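Keeping Sheets and Blankets Nice for Years

When I moved into my first apartment, my mother sent me off with two sets of sheets, a wool blanket and a long letter about how to wash them. I lost the letter within a month and ruined the blanket by Thanksgiving. I have had a good many years since then to work out what she must have written, with help from neighbors and a few readers of this page, so let me pass it on to you all in one place (get yourself a cup of something first, I do go on).

Start with the washer, and start with less in it. Sheets need room to move. If you stuff in the whole bed at once, the fitted sheet will swallow everything else and you'll pull out one enormous damp dumpling. I do the sheets in one load and the pillowcases with the towels' smaller cousins, the dishcloths and napkins. Warm water is plenty for most weeks. Save hot for when somebody has been sick.

Go easy on the soap! I used to pour to the top line of the cap, and my sheets came out feeling like a paper bag. Malathi Nambiar wrote to me after I complained about it here, and told me to use half and add a splash of white vinegar to the rinse. I've done it that way ever since. Don't use the vinegar in the same load as bleach, please, those two must never meet. And skip fabric softener on anything you want to soak up water or breathe on a summer night.

For stains, the sooner the better, and cold water first. Coffee and tea I dab with dish soap and leave for 10 minutes. Blood gets cold water and a bit of plain bar soap rubbed in with the fingers, then a rinse, then again if it needs it. Check before the dryer, every time, and by a window if you can. Once a stain has been through the heat you will be looking at it for the life of the sheet.

Drying is where I was careless for the longest time. Take things out while there's still the faintest bit of damp in the hems, give each piece a good snap, and spread it over the bed to finish. I like to put the pale things down first and smooth them with the flat of my hand, working from the middle out to the sides – most of the wrinkles go without any ironing at all. 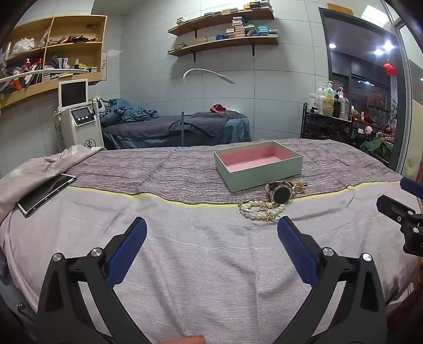 Mauve and gray over at the far side, pale pinkish-gray up close.

Fine ribbed weaves deserve a word of their own. They snag on everything: zippers, bra hooks, a rough fingernail, the cat. Close all the zippers before you wash, or better, keep clothes out of that load. If you do get a pulled thread, don't snip it. Take a blunt needle and work it through to the back, a little at a time, then stretch the cloth gently both ways until the pucker settles. Bit-na Choo taught me that one over her kitchen table, and we saved a bedspread I had already put in the rag pile.

Now, folding. I can't fold a fitted sheet so that it looks like the ones in the store and I've stopped trying. Tuck the corners into each other, lay it flat, fold it in thirds and then roll it. Put the whole set inside one of its own pillowcases and you'll never go hunting for the other half again.

Keep the closet dry and leave a bit of space around the stacks. Put fresh sets at the bottom and take from the top, so they all get their turn. Wool should go away clean, in a cotton bag, with cedar if you like the smell. I air my blankets in November, over the porch rail, on a bright morning before we need them in earnest.

And when a sheet finally wears thin in the middle, cut the good edges into dust cloths. Old cotton is the best thing I know for windows, and a big piece makes a fine drop cloth when you're painting the hall.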